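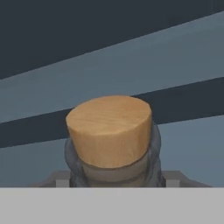

Figure 1. Simulated view of a stoppered bottle, uncorking task.

Progress report, second period
Automated sample opening at the Gudetby receiving laboratory
Prepared by Kathleen Nic Aodha for the Bostbridge Workplace Fund

1. Status

Work package 2 (simulation and task definition) is complete. Work package 3 (cell installation) has started and is four weeks behind the plan. The delay comes from the guarding, which had to be reordered after the first set was found to be too short for the bench. Spending is within budget. No change to the end date is requested at this point.

2. Technical work

Samples arrive at Gudetby in glass bottles closed with cork stoppers. Opening them by hand is the step that staff asked us to address first, mainly on account of wrist strain. Dehua Lu built the simulated task, in which the arm must approach the stopper from above, grip it, and draw it out along the axis of the neck without tipping the bottle.

The glass is rendered semi-transparent and smoky gray. Early versions used opaque glass, and the position estimates obtained from them did not carry over to the test bench. Banded backgrounds were added in the same revision to vary the contrast behind the stopper.

The current controller was run on 379 simulated trials. Failures fell mostly into two groups: grip placed too low, so that the fingers touched the lip, and stoppers turned before they were pulled. The first group was reduced by raising the grip height. The second is still open. Xinyi Fu is testing a slower pull with a force limit, and results will be given in the next report.

On the test bench, 136 bottles have been opened so far. Broken corks remain a problem with older stock from the Paklow site. We propose that these be sorted out at intake and opened by hand for the length of the project.

3. Effects on staff

The opening station is now run by two people per shift. Once the cell is in service, one person will load racks and handle rejects, and the other will move to labeling and data entry. No posts are being removed. This was agreed in writing with the site before the start of work package 1.

Interviews were held with all day staff and most of the evening staff. Three points came up repeatedly:

Pace. The station now sets its own rhythm, and people stop when they need to. There is concern that rack loading will be tied to the speed of the cell. A buffer of two racks has been added to the layout.

Skill. Experienced staff judge a poor cork by feel. Marcelino Lopes has recorded the signs they use, and these now form part of the reject guide.

Rotation. Evening staff asked that reject handling be shared, as it will contain the hardest bottles. The shift lead has accepted a two-hour rotation for a trial period.

Training for the loading role takes one morning. Four people have completed it.

4. Open items

Force limit for turned stoppers (Fu).
Delivery of the new guarding, expected in September.
Noise reading at the loading position, to be taken with the cell running.
Written procedure for clearing a jam. The draft from Hao assumes a technician is on site, and the evening shift does not have one.

5. Next period

Zhiqiang Cheng will lead installation and acceptance. Acceptance requires 200 bottles opened in sequence on the installed cell, with all rejects logged by cause. Follow-up interviews will be held after the first full month of use, with the same questions as before.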